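4.2 What changed on the Hamier line

By July 2025 we'd been visiting the Norkiscombe works for nine months, and I'd got into the habit of eating my lunch with the assembly team (the best data in this whole paper came out of those lunches, I'm afraid, and very little of it from the survey). The job they were worried about was the rod work, where two parts have to be lined up and brought together. On the old benches a good fitter did it by feel. Under the Prustov scheme an arm does the reaching and a person decides what it should try next, mostly by trying things out in simulation before the shift starts.

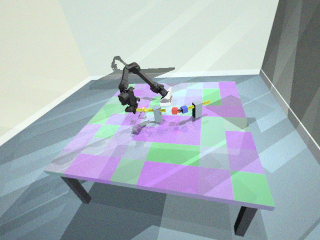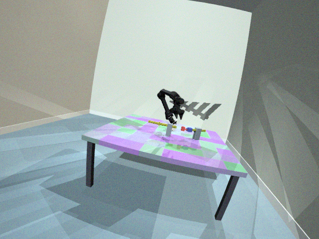
Figure 3. The rod task in simulation: black arm, patchwork tabletop, yellow rod markings, two grey uprights, and a red and a blue piece between the uprights.

I'd expected people to talk about losing work. They did, a bit, but mostly they talked about their hands! One fitter told me she missed being tired in the old way, and that five hours at a screen left her stiff in the neck and oddly restless. Another loved it and had started staying late to fiddle with the approach angles, unpaid, until his supervisor put a stop to it.

The trickier change was in who gets asked. Before, if a part wouldn't seat, you shouted across to whoever had been there longest. Now the question goes to whoever set up the run, and that's often one of the younger staff. Three of the older fitters said they felt polite but a bit spare, which I wrote down word for word. The Sachdeva agreement does promise retraining, and over 4000 hours of it were booked across the site, but the sessions cover the software and hardly touch on this. We come back to the shift rota in section 4.3, where the same three people turn up again.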